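Home / Get involved / Calls / Open day helpers and visitors wanted, Ditthorpe

Come and wash up with a robot: call for participants, Ditthorpe open day

We're looking for people to take part in our open day in June, when the Barau kitchen project throws its doors open for a Friday and lets the neighbours in. If you have ever stood at a sink full of cups and wished somebody else would do it, we'd love to meet you!

There are two ways to join in. You can come as a visitor, watch the demonstration and have a go at some of the easier jobs yourself. Or you can sign up as a session helper, which is a paid role for the day (and a really enjoyable one, if last year's lot are to be believed). Please read the part that applies to you before you fill in the form.

What we'll be showing

The demonstration is about ordinary kitchen work. Picking up a cup, holding it level, finding a free spot on the rack, putting it down without a clatter. It sounds like nothing much until you watch a machine try it, and then you start noticing how much your own hands get up to without asking you. Shiny taps and steel sinks are a proper headache for robot cameras, so we do plenty of our practice right there at the worktop, with cups, bowls and whatever fruit hasn't been eaten.

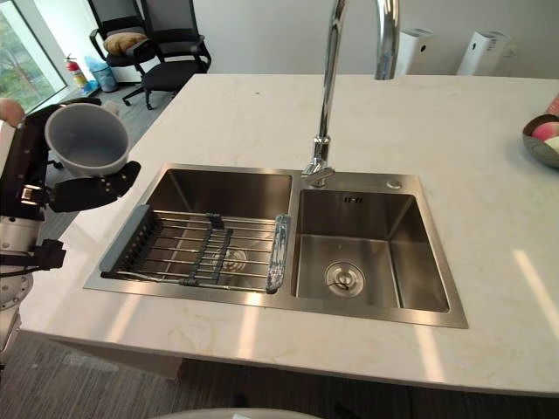

Hemmin Community Bulletin, Issue 8, page 2

Each demonstration is followed by a long chat at the counter. Ask anything you like. Children's questions are usually the hardest, and we're still arguing over one from last year about whether the robot minds being told it has missed a bit.

For visitors

You don't need to know anything about robots. Sessions are free and suitable for anyone aged 8 or over, and under-16s should come with an adult. We have 200 visitor places across the day. They're given out in the order the forms arrive, so do put down a second choice of session. Bring a mug from home if you'd like to see how the gripper gets on with it! Plain ones are easiest, odd handles are more fun, and please leave Granny's best china in the cupboard.

For session helpers

You'll greet people at the door, hand cups and plates to the operator, keep visitors behind the line while the arms are moving, and note down the questions we couldn't answer. You'll be on your feet for most of the session. We want people who are friendly, steady and happy to say "I don't know, let's ask". Experience with the public is useful, but a technical background isn't needed. There's a training evening beforehand, also paid, and lunch is on us.

If you use a wheelchair or would rather sit, tell us on the form and we'll set up a place at the counter that works for you. The building is step-free from the Clisano Road entrance.

How to apply

Fill in the short form at the front desk or on the Get involved page, quoting reference 718. Helpers should add a few lines on why they'd like to do it. A CV isn't necessary.

Questions to Araceli Tejada, open day organiser, who is at the Ditthorpe front desk most mornings.

Back to all calls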